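Print this article
E-mail this article

When the arm does not know it has let go

Sep 15, 2020

Prasetyo Oei keeps a list of faults on a sheet taped inside a cupboard door at Premside. The one he gets asked about is number 47.

"It was a grip fault," he says. "The left arm believed it was holding something and it was holding nothing. The right arm was waiting on the left, so it carried on as well. You had two arms working from a wrong fact."

Oei runs the bench tests for Meltis, the kitchen handling project Premside started last November. Two arms share one table and practise ordinary jobs with dishes, vegetables and a toaster oven. The arms are meant to take turns near the oven. On the day of fault 47 they did not.

"The left one had picked up a mug and dropped it early," he says. "The fingers closed on air, but the reading from the gripper still said closed on an object. So it went ahead and tried to put a mug that wasn't there into the oven, while the right arm was shutting the door. The door caught the fingers."

The right arm kept pushing for six seconds before the force limit cut in. The oven moved 54 millimetres across the table and the door hinge bent. Oei was standing by the stop button and pressed it, but he says the arms had already halted by then.

"I would like to say I was quick. I looked at the log afterwards and I wasn't."

No one was hurt. He filed it as a safety matter anyway, and the bench was shut for a week and a half. Some of his colleagues thought that was too much for a bent hinge.

"A hand fits in that gap as well as a gripper does," he says. "We reach in to reset things. Not while it's running, that's the rule, but I have seen people do it and I have done it."

The cause took longer to find than he expected. The first suspect was the Arruda software that passes messages between the two arms, and two days went on that. The fault was in the gripper settings. The threshold for "holding" had been lowered so that the arm could manage soft things without squashing them, and at the new value the drag of the fingers themselves was enough to trip it.

"It was my change," Oei says. "I made it for vegetables and I didn't go back and try it with an empty hand. It's a five-minute test."

The team then ran 84 empty closes at the old and new settings and kept the results. The gripper now checks its finger gap as well as its force, and neither arm may go through the oven door while the other has hold of it. The force limit on the door has been cut too. Idier, the workshop that looks after the arms, replaced the finger pads.

Is he satisfied with it? "With that fault, yes. There is another one where it loses track of the plate - we're on that now."

The list inside the cupboard has since gone on to a second sheet.

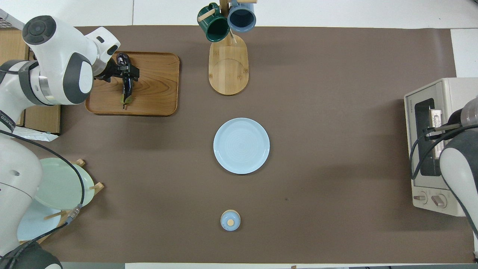
The Meltis bench at Premside, with the left arm gripping an aubergine and the right arm on the oven door handle.

Print this article
E-mail this article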